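Week two of sorting the unit and the big decision is where the shelving goes. Haiyan Dai has drawn a plan. It has arrows.
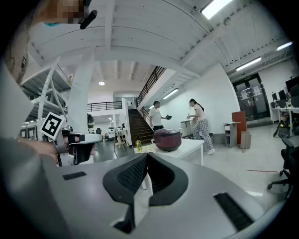 I want everything heavy kept downstairs. Haiyan wants the mezzanine for storage. I've pointed out that the tall white rack already goes up towards the ceiling, so we could just fill that. I was told to look at the arrows.

Still no verdict by Wednesday. Dela says put it to a vote.
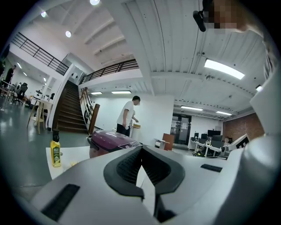
There are four of us, so it'll be a draw, and then I'll be carrying boxes upstairs.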